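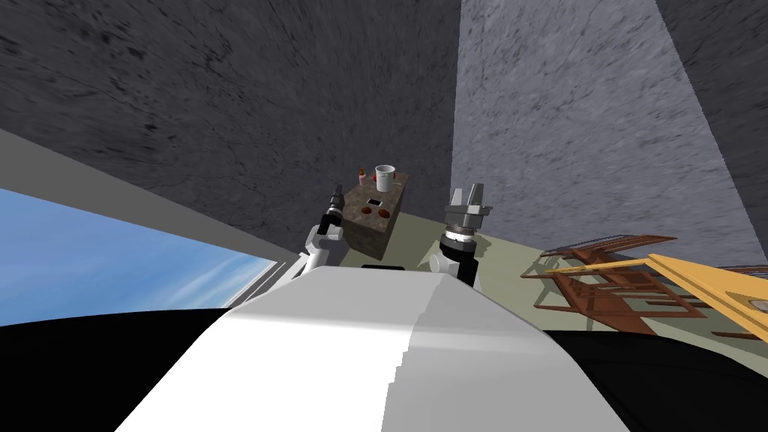 # Pikano: Frequently Asked Questions

Pikano is a method for training two-armed robots on counter tasks in simulation. These questions came in after we released the code and the first set of results in March. If yours isn't covered, open an issue on the project page and Lavanya Raju or Kamlesh Rathore will pick it up.

## The method

### What does Pikano do?

It decides which arm should act before it decides how that arm should move. Most two-arm policies we compared against predict the motion of both arms at every step. Pikano first picks one of four modes: left, right, both, or hold. A second network then produces motion for the arms that the chosen mode allows. The other arm keeps its last commanded pose.

### How often is the mode chosen?

Once every 24 control steps. We tried choosing it at every step and the arms traded off too quickly, sometimes in the middle of a reach. Longer intervals also worked on the easy tasks but were slow to recover from a missed grasp. The interval is a setting in the config file (`mode_interval`), so you can change it without touching the model code.

### What does the policy see?

One color camera view from the robot's own body, plus joint positions and gripper opening for both arms. There's no depth input and no overhead camera. Object positions are available in the simulator, but the policy never gets them. They are used only for scoring.

### Does it use language instructions?

No. Each task has a learned ID. Nisha Tripathi has a branch that swaps the ID for a short text instruction. It trains, but we haven't evaluated it and can't say how it compares.

## Data and training

### How much data did you use?

The training set has 3008 episodes. Of these, 1057 were teleoperated by people and the rest were generated by replaying parts of the human episodes with objects moved to new positions. Generated episodes were kept only if the simulator's success check passed.

### Can I train on the human episodes alone?

Yes, and it's a reasonable place to start. The mode network does nearly as well with human data only. The motion network does not, especially when the target is far from both grippers at the start. Melina Kontogiannis wrote up the comparison in the appendix of the report.

### Where do the mode labels come from?

We compute them from gripper speed. If one gripper moves faster than a threshold over the interval and the other doesn't, the interval is labeled with that arm. If both do, it's "both." If neither does, it's "hold." There was no hand labeling. The script is `label_modes.py`, and the thresholds are listed at the top of it.

The labels are noisy. People who teleoperate tend to drift the idle arm a little, and some of that drift ends up over the threshold. We left those cases in.

## Scenes and evaluation

### What is a held-out layout?

A layout is a fixed starting arrangement of furniture, small objects, and robot pose. We keep 259 of them out of training entirely, and every number in the main results table comes from those. Wall and floor materials may repeat between training and held-out layouts. Arrangements do not.

### How is a starting state checked before a run?
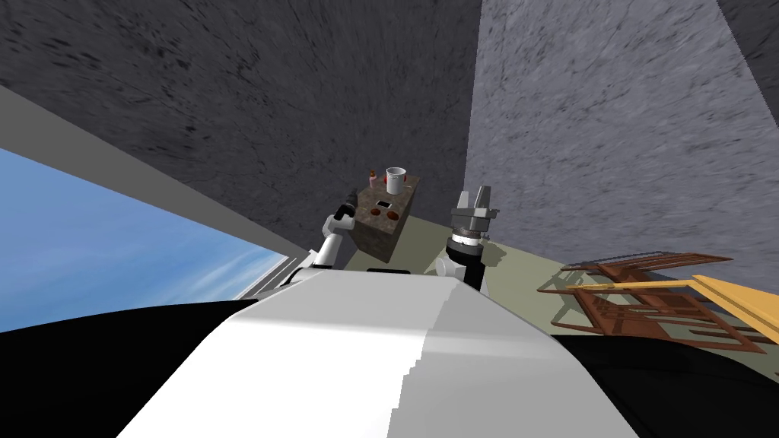
The checker tests reachability before anything else. It takes the target's position, solves for a grasp pose with each arm separately, and records whether either solution collides with the counter or with the robot's body. A layout stays in the set if at least one arm has a clean solution. Targets near the far side of a counter are the hard ones, like the white mug toward the back right corner, with both grippers still off to the sides and the robot's own torso taking up much of the lower view. The checker says only that a grasp exists. It doesn't say that the policy can find it.

### How do you score a run?

A run succeeds if the target object meets the goal condition at the end of the time limit and the robot has let go of it. Moving other objects is allowed, but knocking one to the floor counts as a failure. Earlier versions of the scoring code missed objects that were still falling when the run ended. Ebenezer Essien fixed this before the release, and all reported results use the fixed version.

### Did choosing the mode first help?

On tasks that need one arm at a time, yes. Pikano beat our single-network baseline on all of them. On tasks where both arms have to hold the same object, it made no clear difference, and on one of them (lifting a tray) the baseline was slightly better. We think the mode network spends too long in "left" or "right" at the start of the lift, but we haven't tested that.

### What are the most common failures?

- The arm picked is the one that can't reach. This is most common when the target is close to the midline.
- The gripper closes early and pushes the object away.
- The arm hides the target from the body camera on the way in, and the policy stalls in "hold."

The third kind is the one we're working on now.

### Does it work on a real robot?

We don't know yet. Everything reported so far is in simulation. The group at Rurnport plans to run the one-arm tasks on hardware, and we'll link their results when they're ready.

## Running it yourself

### Which simulator do I need?

The scenes are built for Drasness, and the loader won't read them in anything else. Use the version pinned in the requirements file. Newer ones changed the default contact settings, and our checkpoints drop a lot of grasps under the new defaults.

### My results are lower than yours. What should I check?

Check the contact settings first, then the camera pose. The body camera has to use the tilt stored in the layout file. If you load a robot model from another source, that value can be overwritten without a warning. Run `verify_setup.py` and compare its output with the reference log in the `docs` folder.

### Can I add my own layouts?

Yes. Copy the template, place your objects, and run the checker. The Van Rooij kitchen pack in the `extras` folder was made this way and is a good reference for naming.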